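Keeping a White Work Surface Clean

Posted January 7, 2018 by Omolara Bashir

White tops show everything, and most marks come off with less effort than people expect if you get to them early. Start with warm water and a drop of dish soap on a soft cloth. Wipe, rinse the cloth, wipe again, then dry with a towel. Soap film left behind is what makes a white surface look gray after a few months.

For ink and marker, put rubbing alcohol on a cotton pad and dab. Change the pad as soon as it picks up color. Test a corner first. 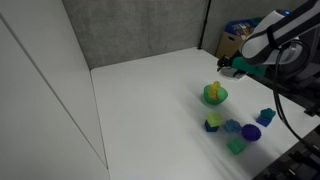 A white tabletop with gray fabric partitions behind it.

Coffee and tea rings need baking soda. Mix two spoonfuls with enough water to make a paste, leave it on the ring for 19 minutes, and lift it off with a damp cloth. Don't scrub. Scouring powder and the green side of a sponge leave fine scratches that hold dirt.

Tape residue softens under a little cooking oil. Wash the oil off with soap afterward.

Fabric panels next to a table collect dust along the top. Vacuum them with the brush attachment before you wipe the table. Blot spills on the fabric with a dry cloth and keep water to a minimum.

Never mix bleach with vinegar or ammonia.

Filed under: Surfaces, Workshop
2 comments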